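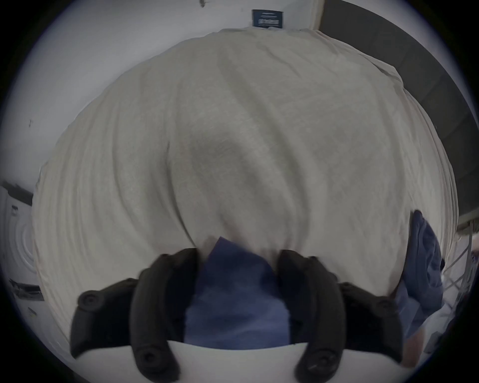 Rellbridge mending café doubles its Friday hours

Good news for anyone with a pile of repairs at home – Clelleck Mending Café will now open from 9 to 12 every Friday, starting in February.

Members fixed 300 items last year, from bed linen to school coats. 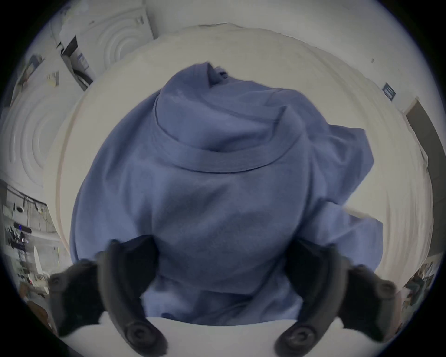
Knitwear table

Karine Turcotte will run a new table for jumpers and cardigans. "People bring in things they love, and we get to help them wear them again!" she said.

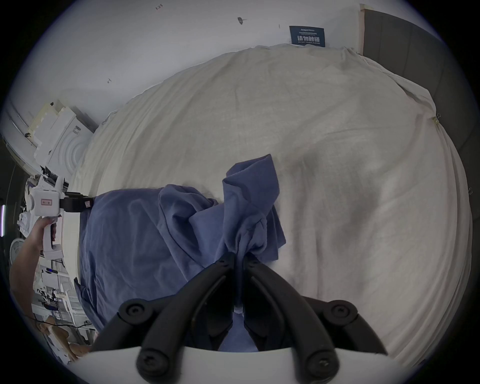
Blue fabric on a white sheet.

Entry is free at Thibodeau Hall. Contact: Rasha Issa, Clelleck Mending Café.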